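Sealer on terrazzo: how often?

mvorsy_m
Penetrating sealer on a cement-based floor, 605 square feet. Rokell's sheet gives a three-year interval. Reasonable?

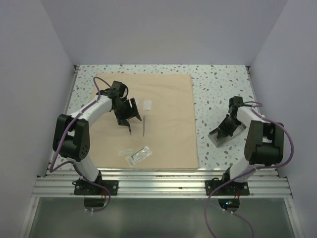 fawzy_tile
Depends on the binder. Cement is porous, epoxy is not. Speckles in gray, brown, tan and dark green on white, like that surface, tell you the chip mix and nothing about the binder.

s_vidal
Disagree on the fixed interval. Do a water drop test each May and reseal only if it darkens.

mvorsy_m
Will test by the door first.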